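Nekutow Releases Skernent 8 for Recording Remote-Control Demonstrations

September. Nekutow today released Skernent 8, a software package for teaching a robot arm a task by remote control. An operator steers a simulated arm with a handheld controller, and the software records arm motion, gripper opening and the gripper's camera view at 60 samples per second.

The release ships with 2305 recorded demonstrations of a single grasping task, made by 10 operators. Failed attempts are kept and labeled.

"Earlier versions stored only the final trajectory," said Raluca Cozma, product lead at Nekutow. "Customers asked for the corrections as well, so Skernent 8 stores every controller input with its time stamp."

Recordings can be replayed in the Nala simulator or exported for training. Support for guiding a physical arm by hand is planned for the next version.

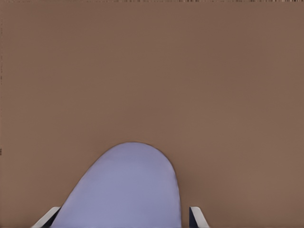

Simulated view in Skernent 8: gripper fingers on either side of a lavender-blue object. Credit: Nekutow

Skernent 8 is available now to current license holders at no added charge.

Press contact: Gert Le Roux, Nekutow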